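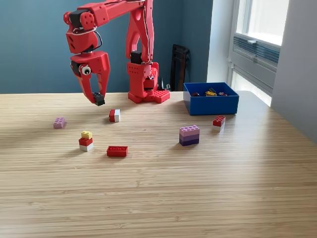
8 April 2022 - 5 minute read

Print this post | E-mail to a friend

I have been meaning to write up the Kinent dig since last July, and I keep putting it off because every time I open my notebooks I find another page I had forgotten, usually with mud on it. We spent two weeks on the slope above the old ford, scraping back a field that has been under sheep for as long as anybody can remember, and I came home with sore knees, a ruined hat and a great fondness for early medieval rubbish. The soil up there is heavy clay over gravel, and by the second morning I could tell one from the other by the sound of the trowel. The other thing you learn quickly is colour. If you want to know the red I mean when I talk about the burnt clay in Trench 2, it is nothing like the bright glossy red of that arm on the table, googly eye and all - think of something far duller, a brick left out in the rain, with a bit of orange at the edges where the heat hadn't quite reached.

That burnt patch was the making of the whole fortnight. It began as a smudge no bigger than a dinner plate, and we all walked past it on our way to what we were sure would be the exciting part, a nice straight ditch that had shown up beautifully on the survey. The ditch had nothing in it. Well, it had a Victorian clay pipe stem and a great many stones, and I drew every one of those stones on a very windy afternoon with the drawing film trying to escape down the hill. Meanwhile the smudge kept growing, and by the end of the first week it was a proper hearth with a ring of flat stones round it and a spread of charcoal running off to the south.

And then the pottery started turning up! I should say that I am not a pottery person by nature. My first dig was at Gudidmont, years ago now, where we had lovely deep pits full of animal bone, and I got used to cheerful big things that you could pick up and recognise as a cow. Sherds are harder work. We had 414 of them from the hearth and the floor around it, most of them smaller than my thumbnail, and all of them the same sort of grey-brown until you wash them. Washing is a job I have come to love, though (a washing-up bowl, an old toothbrush, a flask of tea, somebody's radio going in the next tent). You are not supposed to scrub the edges, because the breaks are what tell you whether two pieces once belonged together, and I got told off for that on the first day and have been terribly careful ever since.

Thirteen of the sherds turned out to join, and they make up a good part of the rim and shoulder of a cooking pot. It is squat and a little lopsided, with soot baked onto the outside and a row of fingertip marks under the rim. I held it for ages. The dents are small - I couldn't get my own fingers to fit them - and I have thought about that pot more than is probably sensible over the winter. Somebody pressed those marks in while the clay was soft, going round and round, and got a bit careless towards the end, where the last few are bunched up together.

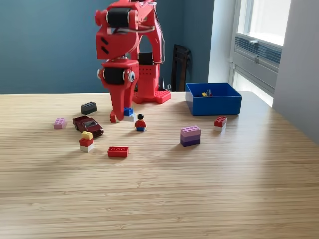 So how old is the pot? The best answer we have at the moment is the ninth or tenth century, going by its shape and by the charcoal that lay directly underneath it.

I do wish we had a coin. At Beaudoin, which is only over the next ridge, they found a silver penny in the very first season, and they have been rather pleased with themselves about it. A coin would at least give us something to pin things to. What we have instead is one radiocarbon date, and it came back with such a wide spread of years on it that you could fit several generations of cooks inside. There is a second sample waiting to go off, a bit of charred hazelnut shell, and hazelnut is a much better thing to date than a lump of old oak, which might have been growing for a couple of hundred years before anyone thought of burning it.

The finds are all boxed and numbered now. The last number in the register is 983, a tiny scrap of iron that might be a nail and might equally be a very tired buckle pin, and it has gone away to be X-rayed with the rest of the metalwork. I am hoping for the buckle.

We are going back this July, all being well. The plan is to open up the ground to the south of the hearth and find out where that charcoal was heading, and whether there is a wall or at least a few post holes to go with it. I have bought a new hat and some proper knee pads, the thick foam sort, and I have promised to bring the good biscuits this time. If the weather is kind I may also get over to see the stone crosses at Prurko on our day off, as I missed them last year by sleeping straight through it.

I'll put up the pot drawings as soon as I have inked them.

2 comments | 13 shares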